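Ticket 2393: Shared calendar sends reminders two hours early
Status: Resolved
Opened by: Mostafa El Fassi, Bernley office
Assigned to: Ansah help desk

Opening note, April 8, 2021

Hello all, and thank you in advance for your patience, as I know this is the kind of complaint that sounds small until it happens to you. Since the Bolberg and Fostdale offices were added to our shared calendar, every reminder I get for a meeting booked by someone in Fostdale arrives 2 hours early. The meeting itself sits in the right place on my screen. It's only the little pop-up (and the email that follows it) that is wrong.

I have already signed out and back in, restarted the laptop, and cleared out the old reminders, all 99 of them, which I'll admit was overdue anyway. I also checked that my own clock is correct. Meetings booked from Bernley or Bolberg remind me exactly when they should, ten minutes ahead, so whatever is going on seems to travel with the Fostdale bookings. Could somebody take a look when there's a moment? I have been late to lunch and early to everything else.

Reply from the help desk

Hi Mostafa, what a nicely written ticket, thank you! You've saved us half the usual questions. Could you open one of the Fostdale meetings, choose the details view, and tell us which time zone is listed beside the start time? Please also send us the page your reminder opens when you click it, with everything on it.

Reply from Mostafa

Of course. The start time shows our own zone, but there's a second line under it, in grey, that says "organizer default" and nothing else. On the Bernley meetings that second line isn't there at all. I clicked through the reminder and the page loaded fine, so I don't think it's a problem with the link.
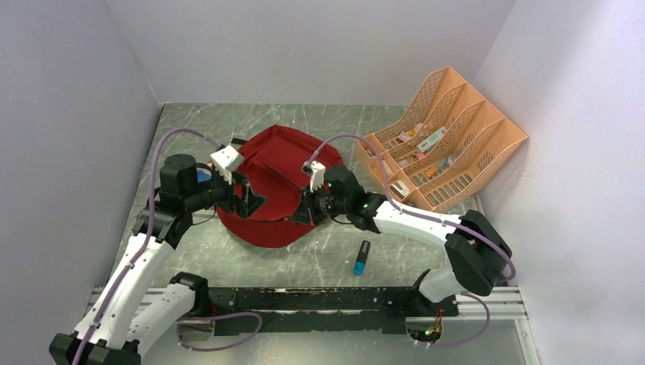 Attachment 1: Two arms at the table, red fabric bag.

I tried one more thing while I was in there. I made a test meeting for myself, then asked a colleague in Fostdale to make the same one and invite me. Mine behaved and theirs came through early, so I'm fairly sure I haven't broken anything on my end (always my first worry).

Reply from the help desk

That grey line was the clue we needed, so thank you again. When the Fostdale calendar was moved over, its bookings kept the right start times but the reminder setting was left pointing at an old default zone. Your screen reads the start time, the reminder service reads the default, and the two disagree by exactly the gap you've been seeing.

We've corrected the default for Fostdale. New bookings should be fine from now on. The existing ones need to be saved again before they pick up the change, and there are 177 of those, so we'll run that in one batch this evening. You may get a few update notices in your inbox. Please ignore them, and don't accept or decline anything a second time.

Reply from Mostafa

Good morning! I did get the notices, quite a pile of them, and left them alone as instructed. My first Fostdale reminder today popped up ten minutes before the meeting, and the email came right along with it. The grey line has gone from the details view too. I'm very happy for you to close this one, and please pass on my thanks to whoever stayed to run the batch.

Closing note

Default time zone corrected for Fostdale, existing bookings saved again, reminder times confirmed by the user. If an early reminder turns up on an older repeating meeting, please reopen this ticket and include the name of the series.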